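Divevmont lab agrees to buy arms in pairs, after a year of buying them singly

Mon 20 July

The Divevmont training workshop is to get two more pairs of robotic arms this autumn, and for the first time the order will include the tables.

That last detail took up most of Thursday's budget meeting. When the workshop bought its earlier equipment, the arms came out of one pot and the furniture was expected to come out of another, which was empty. The arms sat in their crates for eleven weeks while two departments exchanged emails on whether a table is a fixture.

"We had the most expensive doorstops in the county," said Deisy Ticona, who runs the workshop and wrote the new plan. "People were very polite about it. They used to ask after them."

The plan, all 116 pages of it, was approved with one abstention. It covers three years and replaces a spreadsheet which had been added to by so many hands that it contained two different totals, both in bold.

The workshop teaches pairs of arms to do household jobs: opening boxes, putting shoes away, moving things from one side of a table to the other and then, in the afternoon, moving them back. The work is slow and needs a person sitting by it for most of the day. Demand for time on the existing stations has grown to the point where the booking sheet is now filled in by February for the whole of spring, and bookings have been known to change hands for biscuits.

Two suppliers were considered. Tirkau offered the cheaper arm, with grippers, mounts and cables priced separately. Skondisix quoted for the lot, at a figure that caused a short silence. Once Ticona had added up everything Tirkau had left off, including a charge for the box the arm arrives in, the gap came down to 426 pounds a pair. The panel went with Skondisix on the grounds that it would involve fewer envelopes.

Servicing will go to Mägi, a two-van firm that already looks after the workshop's compressors and has promised to answer the telephone. This was described in the minutes as "a material advantage".

Divina Abella, who handles purchasing for the site, told the meeting that the price of an arm was the least of her worries. Her figures for last year show that spare gripper fingers, cable ties, clamps and replacement cables came to 2711 pounds, against a budget of 200. The 200 had been carried forward unchanged from a year in which the workshop owned no robots.

"It was a perfectly good number for what we had then," she said. "We had a label printer."

The new plan gives consumables a line of their own and lets Ticona spend from it without three signatures. She will still need one signature, and it can't be hers.

There was a longer discussion about objects. The arms need things to practise on, and the things need to be ordinary, varied and replaced when they get tatty. Until now they have come from staff cupboards, charity shops and one memorable skip. The auditors have asked that they be bought properly and entered on the asset register, which has left Abella with the job of giving stock numbers to toy blocks.

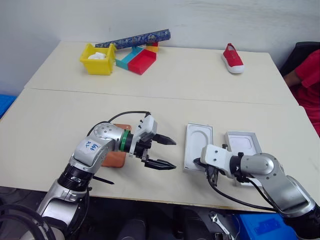 She has asked whether shoes may be registered singly. The auditors are looking into it, and a reply is expected before the end of the summer. In the meantime the register has a heading for footwear and nothing under it.

Floor space was the other sticking point. Each new station needs two tables, a chair for the operator and enough clear ground for someone to walk past without getting a foot through the cabling. A first drawing fitted both stations neatly along the north wall by leaving out the radiator. A second drawing put the radiator back and lost the door. The third, which was approved, moves the photocopier into the corridor, where its supporters say it will be happier.

Cable trays have been included too. They were in the last plan as well, and were struck out to pay for the opening event, at which one visitor tripped over a cable.

Ticona had asked for a third pair of arms and a part-time technician. The arms were turned down. The technician has been deferred to the next round, with a note saying that the panel "recognises the need in principle". She said she would be framing it.

Delivery of the first Skondisix pair is due in October, with the second to follow once the first has been signed off. Tables are to arrive the week before. The order has been split across two invoices to keep each one under the limit for a full tender, a step the finance office suggested itself and has asked to have described as phasing.

Existing stations will stay in use throughout. Anyone with a booking in the last week of September should check with Ticona, as the power on the north side will be off for a day and the electrician hasn't yet said which.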